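Utasura Reports on Household Chores: Machines Still Need a Hand

HETISVILLE, 3 Nov 2025 - Utasura today published the results of its second chore survey, which asks whether a machine can yet be left alone with the housework. The short answer is no. The longer answer runs to 60 pages and is free to download.

The company logged 3,751 attempts at everyday jobs, from clearing a table to straightening a lamp, at its Hetisville test rooms. Towels went fairly well. Cut flowers did not, and the florist on McIntyre Street has sent a thank-you card.

"We had a machine that could set down a mug beautifully, provided the mug was where it had been the day before," said Dela Aidoo, head of trials at Utasura. "My kids have the same limitation, but they're cheaper to run."

Much of the work is still done by people holding grippers in their own hands, so that the software can learn how a person goes about it.
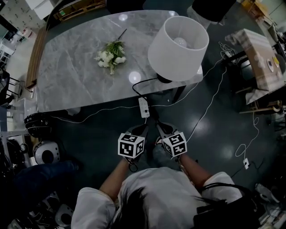 Power cords remain the sore point. A person steps over one without a thought, while the Trovik, Utasura's wheeled test unit, stopped dead at cords 3 times in a single morning in April and had to be walked back to its charger.

Shop-floor jobs fared better, chiefly in rooms where the shelves stay put. Ozan Karakaya, who runs the packing trials, expects a machine to handle a full shift of simple sorting before one can tidy a teenager's bedroom. He declined to give a date for the bedroom.

The next round will cover 3,000 attempts, with dusting added by popular demand.

Media contact: Lleucu Ruddock, Utasura press office, Hetisville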